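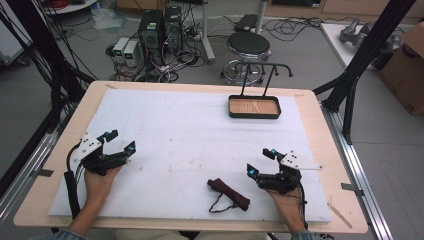
Page 2 of 7

About us

So, hello! I'm Signe Wikström, and together with Tormod Lunde I run Skendance, a small shop in Cadby that teaches robots to handle everyday stuff. Pouches, cords, trays, things you hang on hooks. We do it by hand, one person at the table with a gripper in each fist, going through the same little job over and over until we have enough good runs to train on.

Most pages like this one tell you about the big wins. Ours is mostly about the June fault, as new customers always ask about it (word gets around) and I'd much sooner you heard it from me.

We had a job going for Fliranitz, who make travel cases and wanted a robot that could pick up a soft roll with a cord on it and put it down neatly in a tray. Nice work, fiddly, right up our alley. We had recorded 1189 runs and I was feeling pretty smug. Then Tormod loaded the first trained version onto the arm and it closed on the pouch late. Every single time. It would get to the right spot, stop like it had forgotten why it came, start lifting, and then squeeze. On one try it caught the cord in place of the pouch and dragged the whole tray off the table along with it. I was standing closer than I should have been and got a bruise on my wrist for my trouble.

That was a bad afternoon. We blamed the training first, then the arm, then each other (sorry, Tormod). It took us two weeks to find it. The cable on the left gripper had been bending over the table edge on every reach, and somewhere inside the jacket one of the wires had started to go. It never quit outright, or we'd have caught it the first day. It just dropped a little data here and there, and our software, which I wrote, so this part is on me, quietly filled the gaps with the last good reading. The lights on the fingers stayed on the whole time. As far as we could see from the table, everything was fine.

We threw out 68 percent of the recordings. I called Fliranitz that same evening and told them, and I won't pretend it was a fun call. They got their robot seven weeks late and they got it for a lot less than we'd quoted. They're still with us -- thank you, you know who you are!

What we do differently now

The software doesn't fill gaps anymore. If a gripper misses a reading, the run stops, a very ugly buzzer goes off, and that run is marked bad. Tormod picked the sound. I have asked him to pick another one.

We flex every cable by hand before the first run of the day, all the way from the gripper down past the table edge, and watch the signal while we do it. Cables get replaced on a schedule now, whether they look tired or not.

When the arm has power, people stay back behind a line on the floor. No reaching in to straighten a pouch, no "just one sec." The stop button is in somebody's hand the entire time, and that somebody isn't allowed to do anything else. This applies to visitors and to me.

And we train a small test version early, after the first day of recording, and run it slowly. We would have seen the late squeeze right away if we'd done that in June, and I still kick myself over it a bit.

We also write up every fault, including the dumb ones, and customers can read the log for their own project whenever they like. Some of them find this alarming at first. Amano, who came to us after the whole cable business, asked to see the June write-up before they'd even talk about price, and then sent us back about two pages of questions. Good questions, too! A couple of them ended up in our morning checks.

Who does what

Tormod builds things. The tables, the rails, the mounts on the grippers, the wiring (all of the wiring, and he has opinions about yours). He worked on fishing boat winches before this and has a very healthy respect for anything that pulls.

I do the software and the phone, and a good share of the recording. If you send us an object to work with, chances are I'm the one who'll be picking it up a few hundred times. Please send spares, especially of anything with a cord, a zipper or a drawstring -- they wear out faster than you'd think.

Want to come by? You're welcome to. Let us know ahead so we can have the arm powered down when you walk in, wear closed shoes, and watch your step around the cables on the floor. Coffee is upstairs.

Page last updated 2019-11-24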